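Debora Barbieri sorts other people's shelves for a living. Her firm, Plutness, handles storage for rented apartments and small guesthouses, and most of the work comes down to deciding which tray an object goes in and writing that down so the next person does the same.

"The category has to be readable from standing height," she says. "If you have to lift things to find out what the tray is for, the tray has failed." Her current inventory sheet lists 91 item types. The first version had 64, and it broke down on bath goods. 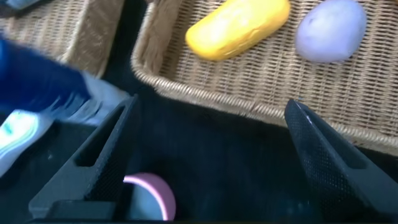

"Soap is the difficult one. It belongs with wash items by use, but a wrapped bar is stock, and stock is kept separately." Plutness now treats anything unopened as stock until a tenant moves in. The rule was written in January, after a job at the Pimlow building where two cleaners had sorted the same closet in two different ways.

She prefers wicker to plastic bins for open shelving. Wicker holds its shape, and a cloth can be laid under it without sticking. The drawback is dust in the weave, so trays are brushed out at every change of tenant.
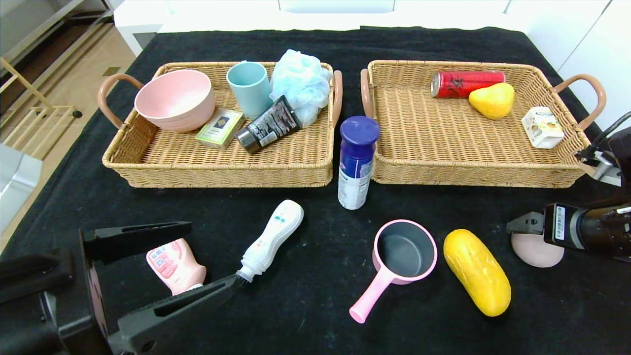
Food and drink never share a tray with bath items, she says, even when both are sealed. Tubes and bottles go in last, labels up. Sprays are stored upright and outside the tray – a tall can in a shallow tray tips over when the tray is pulled forward.

Ottavio Marras, who runs the stockroom, times the work. A mixed table takes him nearly 49 minutes, including the written list. "The sorting is short," he says. "The list is long."

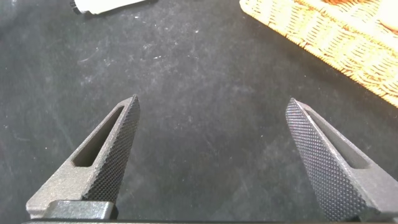 Photo: Plutness

Marras insists on a dark cloth for the sorting surface. Pale items show up against it at once, and small caps do not roll as they do on bare wood. He buys the fabric from Tedesco and cuts it to fit each table.
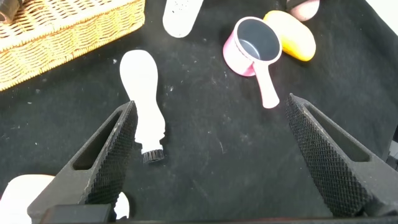 Cloths are replaced on a schedule, and Barbieri would like the interval shortened. Washing helps less than people expect. Black fabric collects lint, and the white specks are plain to see between the pink cup and the other things laid out on it. Marras uses a roller before each job and again before the trays go back on the shelf.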